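Home | Notes | Archive | Contact

Last updated: May

Resealing a stone counter, and why the schedule on the bottle is wrong

The bottle of sealer that came with our kitchen says to reapply every six months. The previous owner of the house, Mortimer Quintanilla, left a folder with receipts showing that he did exactly that. When we moved in, the counter near the sink had a gray haze that would not wash off. It took me a while to work out that the haze was the sealer itself.

A penetrating sealer is a small amount of resin carried in a solvent or in water. The carrier takes the resin into the pores of the stone and then evaporates. Whatever resin stays below the surface slows down the movement of water and oil. Whatever stays on top does nothing useful. It dries as a film, picks up grease, and scuffs. Polished marble has low porosity to begin with, so it accepts little resin, and a second coat over a counter that is still sealed has no place to go.

Sealer also has no effect on etching. Marble is mostly calcium carbonate, and acid dissolves it. Lemon juice, vinegar, wine and some bathroom cleaners leave a dull spot where the polish used to be. A stain is foreign material in the stone. An etch is missing stone. People mix these up, reseal over an etch, and then complain about the product. 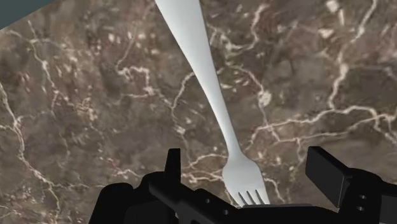 Testing before you reseal

1. Clean the area with dish soap and warm water. Rinse twice. Let it dry overnight.
2. Put a teaspoon of water on the surface in each place you want to test. I use three: beside the sink, beside the stove, and a spot that gets little use.
3. Leave it for 15 minutes, then blot with a paper towel. Do not wipe.
4. Look at the stone from a low angle with a lamp behind it. A darker patch means water went in.
5. If the patch is there, let it dry fully and repeat once. If it shows again, that area needs sealer.

Beading is not a good test. A film of cooking oil will make water bead on stone that has no sealer left in it. I was fooled by this beside the stove for most of a year.

On our counter, the area by the sink failed and the other two passed. I sealed the sink area only. Ingrid Tran, who installs counters in Tultudbridge and has been patient with my emails, does the same in her own kitchen and sees no visible border between treated and untreated stone. I can't find one either.

Removing the haze

The haze came off with the solvent the sealer was based on. For a solvent-based product this is usually mineral spirits or acetone. Check the label and try a hidden spot first. Open the windows, turn off any pilot lights, and wear nitrile gloves. I wetted a white cotton cloth, laid it on the haze for two minutes, then rubbed in straight lines and changed cloths often. One pass removed most of it and a second pass got the rest.

Do not use a razor blade on polished marble. Do not use powdered cleanser either.

For the dull spots I went to polishing pads. The Tapsell set I bought stops at 2,000 grit, and that was not enough to match the factory finish.
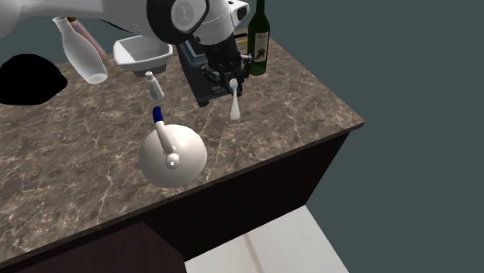 Polishing powder closes the remaining gap. It goes on with a damp felt pad at low speed, and the slurry should stay about as thick as yogurt. If it dries out, add water from a spray bottle. If it runs, there is too much water and the powder is not cutting. I spent four minutes on each spot and rinsed between rounds. Under a ceiling light the repairs are invisible. Under a low lamp I can still see two of them.

Amos Lyons wrote in to ask whether a honed finish would avoid all this. Partly. Acid still reacts with honed marble, but the mark has less contrast against a matte surface. Oil shows more, in my experience.

I now run the water test every May and write the result on a card inside the cabinet door. The sink area has been resealed once since then, with one thin coat, and the excess was wiped off after five minutes. The half-full bottle is still under the sink.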